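Speaker notes: the battery cell that got squeezed
Fluststead evening meeting, Oct 11, 2019

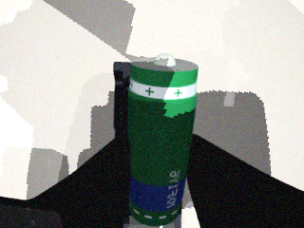 Sveva Guerra asked me before we began whether the gripper had been faulty at all, or whether we had simply told it to do something daft, and I promised her I would come back to that. So please hold me to it, Sveva, because the answer is a bit of both.

(Wait for people to settle. Water is on the left.)

Start with the job itself. Our cell on the Zadel line picks up round batteries, stands them upright and puts them in a tray. Two fingers, one battery, over and over. It is dull work and we were very glad to hand it over. I was fond of that machine, and I still am, which I hope comes across, as I'm about to spend a good while telling you what it did wrong.

In March it ran 189 trays without a murmur. On the next one the fingers closed and carried on closing. The battery was dented down one side and began to get warm, and the robot, quite happy with itself, put it in the tray with its neighbours. Lombardi's alarm went off 14 seconds later. (Pause here, people usually want to write that down.)

Now for Sveva's question. The force sensor had a loose connector, and when it lost contact it sent a zero. The Flivex controller read the zero as "nothing gripped yet" and squeezed harder, just as we had asked it to. I wrote that line myself, on a train, and I remember being rather pleased with it.

What we changed:
A zero from the sensor while the fingers are moving now stops the arm.
There is a hard limit on finger travel, set for the size of battery being run.
Anything squeezed past the limit goes into the sand bin and stays out of the tray.
The connector has a proper latch, and we look at it every 8 shifts.

We then ran 2,000 picks in simulation, pulling the sensor signal at odd moments, before we let the real arm near a live battery again. It stopped each time. I'd have liked to do that part first, of course.

(If there's time: the story of the smell in the corridor, and how long we all stood there blaming the toaster. If not, go straight to questions and ask who else treats a missing reading as zero.)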